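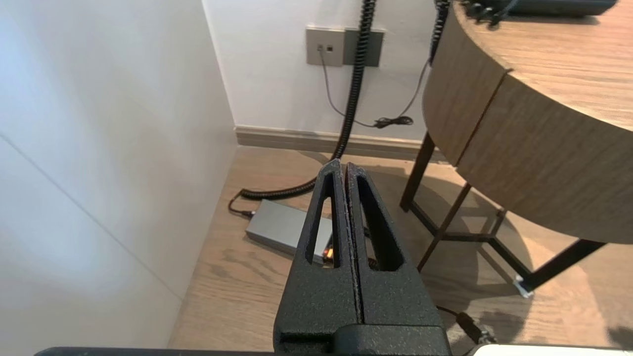 A baseboard is a strip of material fixed along the bottom of an interior wall where the wall meets the floor. It is also called a base molding or mopboard in the United States, and a skirting board in Britain and much of the Commonwealth. Baseboards cover the joint between the wall surface and the finished floor, protect the lower wall from knocks, and give the room a visible lower edge.

Function

Walls and floors are rarely perfectly straight where they meet. Plaster and drywall usually stop a short distance above the subfloor, and many floor coverings need an expansion gap at the edge so that they can swell and shrink with changes in humidity. The baseboard hides both gaps. It is normally fastened to the wall and not to the floor, which lets the floor move underneath it.

The lower part of a wall also takes more wear than the rest. Furniture, shoes, mops and vacuum cleaners all strike it. Drywall dents easily, and a board of wood or plastic can be wiped down, repainted or replaced without work on the wall behind.

In offices and workshops, hollow baseboards are sometimes used as channels for electrical and data cables. Baseboard heaters are a separate product. They are set along the bottom of the wall in the same position and usually interrupt the molding.

History

Boards at the foot of plastered walls became common in European houses in the 17th and 18th centuries, as more rooms were finished in plaster and fewer in full wood paneling. In a paneled room the bottom rail did the same job. In classical room design the wall was often treated like a column standing on a pedestal, with the baseboard matching the foot of the pedestal and the chair rail its cap.

Houses of the 19th century often had tall baseboards in the main rooms and lower, plainer ones in bedrooms and service areas. Some were built up from two or three separate pieces. The change in height from one floor to the next is still used by restorers to work out which rooms were meant to be seen by visitors.

The house at Hivdale, surveyed by the architectural historian Mieczysław Malinowski, shows this pattern clearly. The parlor baseboards are three-part assemblies with a molded cap, while those in the attic rooms are single square-edged boards with no molding at all. Malinowski found 72 lengths of original board still in place. He used the paint layers on them to date a change in the floor plan, when a wall between two rear rooms was taken down and its baseboards were cut up and used again in a hallway.

During the 20th century baseboards in ordinary houses became lower and simpler. Mass-produced profiles replaced those run by local mills, and some modernist architects left the baseboard out or set it back into the wall.

Materials

Softwoods such as pine are widely used, either as solid lengths or as short pieces finger-jointed together. Finger-jointed boards are generally sold primed, as the joints would show through a clear finish. Hardwoods such as oak and maple are chosen where the wood is to be stained.

Medium-density fiberboard, or MDF, is cheaper than most solid wood and has no knots. It takes paint well but swells if it stays wet, so it is less suitable for bathrooms and laundry rooms. Polyvinyl chloride and polystyrene boards resist water and are often used there instead. Tile and stone baseboards are found mostly with floors of the same material.

Vinyl or rubber cove base is common in schools, hospitals and stores. It comes in rolls or short lengths, is glued to the wall, and has a curved foot that makes the corner easier to mop.

Profiles

Most profiles fall into a few families. A square or flat profile has no shaping except perhaps a slightly eased top edge. A beveled profile slopes toward the wall at the top. Ogee and colonial profiles have an S-shaped curve, and a bullnose profile is rounded over.

A small strip called a shoe molding, or base shoe, may be added where the board meets the floor. It is thin enough to bend to an uneven floor. Quarter round is often used for the same purpose, although it sticks out farther from the wall.

Installation

Baseboards are usually put in after the walls are finished and the hard flooring is laid. With carpet the order varies – many installers fit the board first and leave a gap below it for the carpet edge.

Outside corners are mitered. Inside corners may be mitered or coped. In a coped joint, one board runs square into the corner and the end of the other is cut to follow its profile. Coped joints stay tighter when the corner is not a true right angle or when the wood shrinks. Where a wall is longer than the available stock, two lengths are joined with a scarf joint, cut at an angle of 30 or 45 degrees and placed over a stud.

Nail holes are filled, and the top edge is normally caulked before painting.

See also

Chair rail
Crown molding
Wainscoting
Quarter round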